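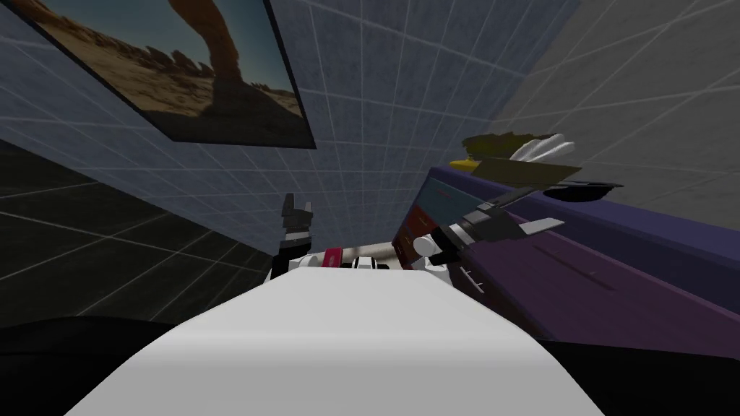 Does a kitchen lose jobs when a two-armed robot is on its way?

Our kitchen at Tirside hasn't lost any. There were six of us on the prep line before the project started and there are six of us now, with some of the hours moved out of the kitchen and into the office upstairs.

February 20, 2020

I should explain the hours. I have been chopping, portioning and wiping down in the Tirside kitchen for long enough to have outlived two dishwashers (the machine kind). Last fall we were told that a robot was coming to help with the clearing and setting out, the dull end of the job. I had feelings about this. I rather like the dull end of the job. It's where I do my thinking.

The robot has not come. What came was software. The supplier, Gikitz, wants it to practice in a made-up kitchen before it gets anywhere near our real one, and someone who knows kitchens has to sit and watch it practice and say where it's going wrong. So two afternoons a week I take off my apron, go upstairs and supervise a white robot beside a purple counter that doesn't exist. There's a framed desert on the blue tiled wall, with a big rock arch in it. I have asked for one of those for the real kitchen. We have a fire notice.

The made-up kitchen changes its mind about what's on the counter. One run has a shallow dark bowl and something flat and brown that I'd call a board. Another has things I wouldn't call anything. My form asks me to rate each attempt and leave a comment, and the comments are where I earn my money. "Went for the bowl like it owed it rent" was sent back to me with a request for more detail.

By the end of January the form said I had rated 1,546 attempts. I have never done 1,546 of anything in a kitchen with a record kept of it. Onions, probably, but onions don't come with a number in the corner.

What's changed downstairs is mostly the talk. We used to clear a counter by clearing it. Now everybody has opinions about order of operations. Gikitz asked us to write down how we reset a station between services, and it took the whole line a week to find out that we do it five different ways, and that the two people who agree only agree because one trained the other. Mine has 57 steps. I thought it had four. Wiping alone ran to a page, once I'd been asked what I meant by "clean enough" and had to go and stand by the sink for a while.

That list is now pinned up for new starters, and I'm annoyed to say it's useful. The girl who came over from the Avside site learned the station in two days. It took me a month, and I was shouted at for most of it.
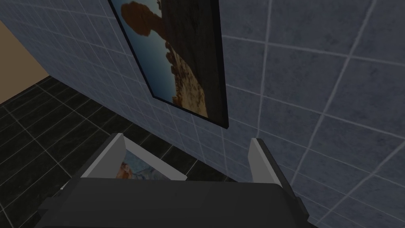 Who decides what the robot does and what the people do?

At our place the kitchen manager decides, after asking the prep line, and the split is written on a sheet that gets looked at again every month. Lifting heavy trays and resetting the counters are down for the robot, and anything with a knife stays with us.

I had some say in the sheet, which I'd recommend to anyone in the same position, if only for the biscuits at the meeting. My own request was that nothing gets timed against the robot. I've watched it upstairs with its fingers spread and nothing in them, pointed up past the picture at the corner of the room, and I don't want to be compared with that on a good day or a bad one.

The part I didn't see coming is that I'm better paid upstairs. The watching counts as technical work, and it's a little more an hour than chopping. My back has noticed too. On the other hand I come down at four with a head like a wet sponge, having used no muscle bigger than an eyelid, and then I can't sleep. I've started walking home past the Butkienė bakery to fix this. It has fixed nothing and I've put on weight.

There's a delivery date for the real machine, and then there's another delivery date behind that one. Meanwhile they've marked out its spot on our floor with yellow tape. We've been keeping the potatoes there.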